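4. What the backers told us

I should say up front that I came into this study as a backer myself. I put a small amount into Pindoveck three years before we started collecting data, and I never once opened the investor updates until I had to read them for work. So when I talk about "sleepy" backers in this section, I'm talking about me too (and my co-author won't let me forget it).

We looked at four companies that had raised money from the public through an online share offer: Pindoveck, Vellia, Aoki and Clumutar. All four kept their rounds open after passing their target, and that's the stretch of time we cared about. What makes a person put money in once a company already has what it asked for? The usual story is that people like a winner. I believed that story going in, and I still think there's something to it, but our survey made it look a lot messier.

We sent the survey to about 2,000 people and got 511 usable replies. The replies from Vellia backers came in fast, mostly in the first evening. Clumutar was a slog! Their mailing list had two old addresses for a lot of people, and we spent most of March sorting out which one anybody still read.
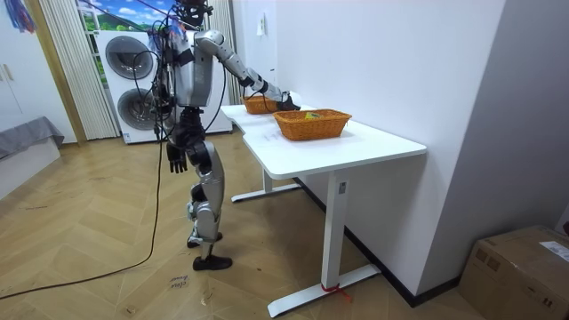

The first surprise was how few late backers could name the target. They knew the round was "over," they knew it was still open, and that was plenty for them. Several wrote in the comment box that a round running past its goal felt like a store staying open after hours just for them. I love that line of thinking, and I also find it a bit worrying, as the price per share was exactly the same for everyone in all four offers. Early backers had taken more risk for the same deal, and a good number of them were grumpy about it when we asked.

The second thing was the teaser. Every one of these companies, at some point in the overfunding stretch, told people that big news was coming soon and didn't say what it was. Aoki did this twice. We asked people whether a teaser had made them more likely to invest, and most said no, of course not. Then we lined up the pledge times against the email times, and the bumps were right there after each send. I don't think people were fibbing. I think they forgot the email and remembered the decision. 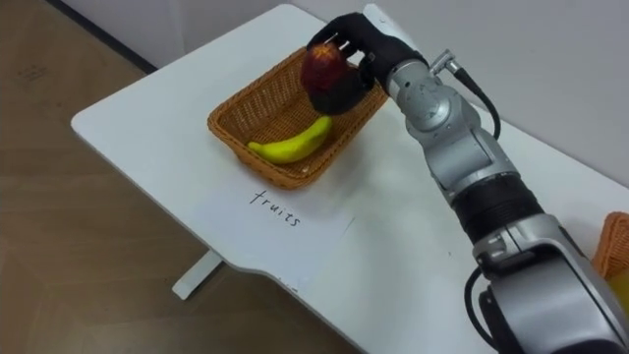

Figure 1. Robot hand holding a dark red apple above a woven basket.

We also ran long phone interviews with 84 of the people who answered the survey. I did most of the evening calls, and I'll admit I got better at them as I went, so the later ones are richer than the early ones. That's a weakness and we come back to it in Section 6. What came through over and over was that people talked about the company's updates the way they'd talk about a friend's vacation photos: nice to get, skimmed quickly, hardly ever answered. The handful who did write back to the founders (and got a reply) were far more forgiving later on, even when the news was bad.

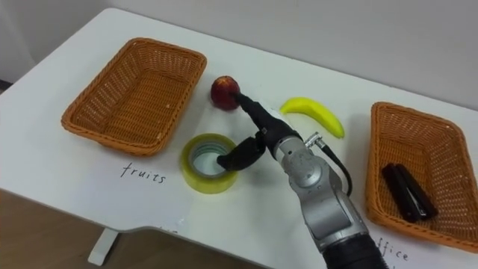

Figure 2. White tabletop with two woven baskets; the one on the left is empty and has "fruits" handwritten below it.

One more point before we get to the pledge data. Backers who came in during the last days of a round gave shorter answers about the business itself and longer ones about the deadline. A Pindoveck backer told me she had made up her mind on her phone in a parking lot, with the page open and the clock running down. She was happy with her choice. She also couldn't tell me what share class she held, and I had to look up my own after we hung up.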